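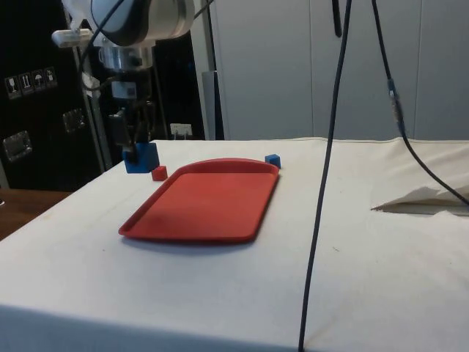 Red tray placed diagonally on the covered table, with small cubes beyond its far corners.

Setting Out, Cleaning and Storing the Tray and Block Set

Revised 4/11/20. Replaces the sheet kept in the lid of the Sekden box.

These instructions apply to the tray and block sets held in the Drovham and Sekden rooms. They cover preparing the table, laying out the pieces for a placing exercise, and returning the set to its shelf. Staff using a set for the first time should read the page through before opening the box. The set is booked under code 1195, whichever room it is to be used in.

What you will need

One red plastic tray with a raised rim
The painted blocks and cubes from the same box
One white table cloth
Two soft cloths, one for damp wiping and one for drying
Mild washing-up liquid
A lint roller or a soft brush

Preparing the table

1. Clear the table and wipe the top with a damp cloth. Leave it to dry fully before covering it. Damp trapped under the cloth will mark it within a day or two.

2. Lay the white cloth so that it reaches the back edge of the table and hangs over the front. The fold along the front should be straight. Where the table stands against a wall, push it back after the cloth is on, and smooth the back edge by hand.

3. Work out the wrinkles from the centre towards the sides. Small creases near the wall are acceptable. A crease under the tray is not, as the tray will rock when a block is set down in it.

4. Go over the cloth with the lint roller. Specks show up strongly on white and are easily mistaken for damage. A cloth with faint smudges may still be used, but one with a stain larger than a cube should go in the laundry bag and be replaced from the cupboard.

Placing the tray

5. Set the tray in the centre of the table with the flat inner floor facing up. It should be empty at the start of every exercise.

6. Turn the tray so that it lies diagonally, with one end towards the back of the table and the other towards the front. The older sheet asked for the tray to be square to the front edge. Either position is allowed for free practice, but the diagonal position must be used for recorded exercises so that results from the two rooms can be compared.

7. Press lightly on each corner. If the tray moves, lift it and smooth the cloth again. Do not put tape or putty underneath.

Laying out the blocks

8. Place one small cube beyond each of the far corners of the tray, red to the left and blue to the right. A cube may touch the outside of the rim but must not rest on it.

9. Put the larger blue block near the back left of the table, behind the red cube. Keep enough space between the two for the block to be taken hold of without knocking the cube.

10. Return all other pieces to the box and put the box under the table or on the side shelf. Spare blocks left on the cloth are the most common reason for an exercise having to be started again.

Carrying out the exercise

The basic exercise consists of lifting one piece, bringing it over the tray and setting it down on the flat floor. The piece should be raised clear of the rim before it is brought across. It is then lowered and released when its whole underside is in contact with the tray — a piece let go too early will land on an edge and roll.

A piece that comes to rest against the rim counts as placed. A piece that leans on the rim, or stands partly outside the tray, does not. Pieces are taken one at a time, and the colour to be moved first is written on the record sheet before the exercise begins.

A session should last no longer than about 60 minutes, including setting out. If the cloth or tray is disturbed during that time, return both to their starting positions and note the interruption on the record sheet.

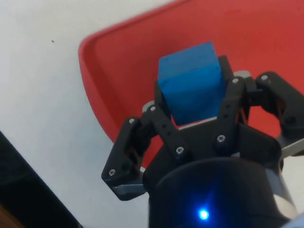
Practical Skills Department — Salcedo Centre

Care of the painted blocks

The paint on the wooden blocks is matte and will pick up scuffs and darker specks with use. Light wear is to be expected and is no reason to withdraw a block. Wipe each piece with a cloth that has been wrung out well, then dry it straight away. Blocks must not be left to soak, put through a dishwasher or dried on a radiator.

Check the edges of each piece with a fingertip. A block with a raised splinter or with paint that comes off on the cloth should be placed in the repairs envelope, with the date and the room written on the front. Please do not sand or repaint blocks locally. Earlier repairs used a glossier paint, and the pieces concerned could no longer be used alongside the rest of their set.

Care of the tray

Wash the tray in warm water with a little washing-up liquid, paying attention to the inside of the rim and the rounded corners, where dust gathers. Rinse and dry it with the second cloth. Scouring pads will dull the surface. Stubborn marks can usually be lifted with Gretex paste, kept in the sink cupboard at Sekden, provided that it is rinsed off completely.

Trays should be checked for cracks along the rim at each wash. A cracked tray is to be withdrawn at once and reported, even where the crack does not reach the floor of the tray.

Putting the set away

Lay the blocks in the bottom of the box with the larger pieces first. The tray goes on top with its floor facing down. Fold the white cloth in thirds and then in half, and place it inside the tray. The record sheets go in the pocket in the lid. Boxes are stored flat, never on end, and no more than two high.

Sets lent to another room must be returned within six working days. Where a longer loan is needed, the booking should be renewed before it runs out.

Missing or damaged pieces

Replacement blocks are issued singly against the old piece. Lost pieces can be replaced too, but the full set will be called in for checking first. Drovham users should note that their set has a slightly deeper red on the cubes than on the tray. The difference is known and need not be reported.

Questions about these instructions, and requests for extra record sheets, should be sent to Marcelino Olmedo, Equipment and Rooms, extension 1640. Orders received after the middle of November will be filled once the yearly stock check has been completed.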